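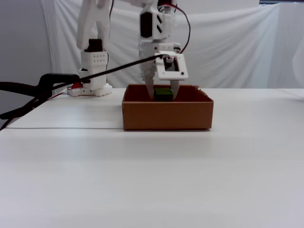
Who can take part in the beaver and ranch income study?

Anyone who owns, leases or manages grazing land or hay ground along Stuno Creek or its side streams can take part, whether or not there are beavers on the place right now.

We're looking for 84 households to sit down with us over the coming year and talk through what beavers cost them and what, if anything, beavers bring in. People in the valley have been arguing over this for as long as most of us can remember. One family has lost a good stand of cottonwoods and a culvert, and the next one up the road has a green pasture in August for the first time in years and a couple of anglers paying to park by the gate. We would like to hear from both of them, and from everybody who thinks the whole question is a nuisance.

The study is run by the Menon Rangeland Center and led by Purificación Aguirre, who grew up on a sheep outfit and has spent most of her working life on the money side of living with wildlife. She will do many of the visits herself, so don't be surprised if she asks to see your headgates before she asks for your paperwork.

What we would ask of you

There are 3 visits to your home or ranch office, spread over 12 months. The first is the long one and usually takes up most of a morning (coffee is welcome and we'll bring the rolls). We go over your hay yields, fence and ditch repairs, stock water, any hunting or fishing income, and any trapping you have paid for. The second and third visits are shorter and mostly catch up on what has changed with the season.

Between visits we ask you to keep a simple notebook of beaver-related work and expenses. Rough notes in pencil are fine, and so is a shoebox of receipts if that's how you run things. We can sort it out together.

We would also like to walk the creek with you once, if you're willing. That part is optional, and you can still join if you'd rather we stayed up at the house.

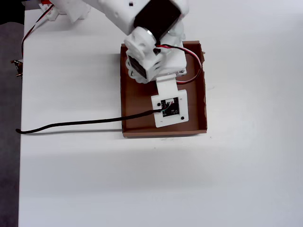
Cardboard tray and robot arm, white tabletop.

What you get

Each household that finishes all the visits receives a payment of $1105. You'll also get a written summary of your own numbers, which several ranchers in our earlier work over at Schwaiger Flat told us they ended up taking to the bank with them. Your name, your acreage and the location of any dams stay with the study team, and we don't pass them along to any agency, neighbor or buyer. You can stop at any point, and if you do, we'll pay you for the visits already made.

You do need to be 18 or older and the person who makes the day-to-day decisions on the land, or one of them. Married couples, siblings and parents with grown children are very welcome to do the interviews together. We can hold visits in English or Spanish.

How to sign up

Stop by the Menon office on Culo Road any Monday, or leave a message at the front desk with your name, a phone number and the best time to catch you. Evenings are fine with us, and so is calving season if you don't mind us talking over the gate. First visits begin in October.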